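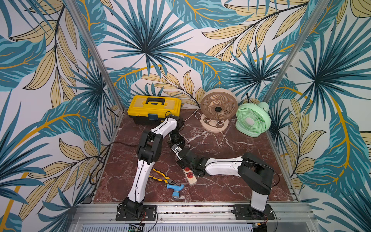 How long does wallpaper paste need before you hang the strip? Five minutes for most papers, folded paste side in, though heavy ones like a bit more (check the label on the roll first).

I love a big leafy print, and I'll happily talk anyone into one. Big patterns are easier than they look! You just have to plan the match before you cut anything.

Start by finding the pattern repeat on the label. Measure your wall height, add four inches, then round up to the next full repeat. My back room is papered in Vokari, which has a huge repeat, and I still got the whole room out of the rolls I ordered.

Draw a plumb line for your first strip. Don't trust the corner, even in a new house. Hang that strip to the line, smooth from the middle out, and leave the extra at top and bottom until it's flat. 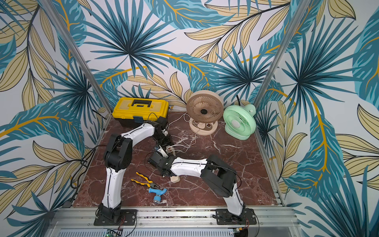 Palm fronds in teal and navy, with mustard-yellow stems.

Now the fun part, the corners. Measure from the last strip into the corner at the top, middle and bottom, take the widest number and add half an inch. Cut the strip lengthwise to that width, wrap the little bit around, then start the next wall with the leftover piece on a fresh plumb line. You'll lose a sliver of pattern, and with leaves this size your eye skips right over it.
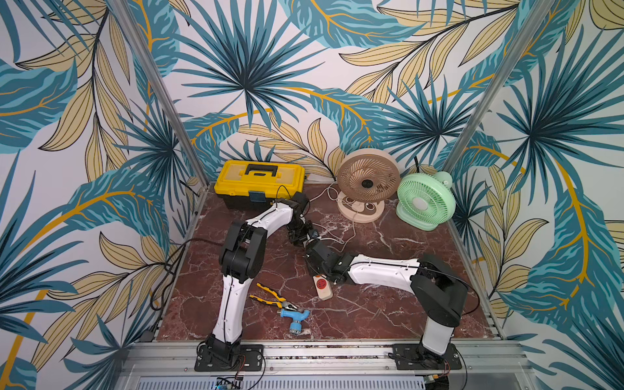 Large tropical print on three sides.

For trimming, use a new blade every couple of cuts. I mean it! A dull one drags wet paper and tears it. I buy the Westerberg box of 109 and don't feel bad about tossing them.

Wipe paste off the face with a damp sponge as you go, and roll the seams lightly once the strip has settled.
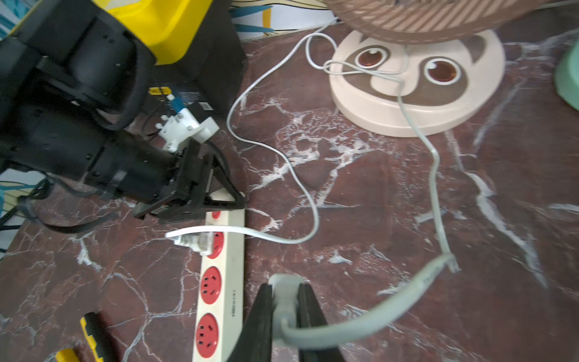 Misus wrote in to add that prepasted paper wants the same folding time, and that a long planter tray works great for soaking it.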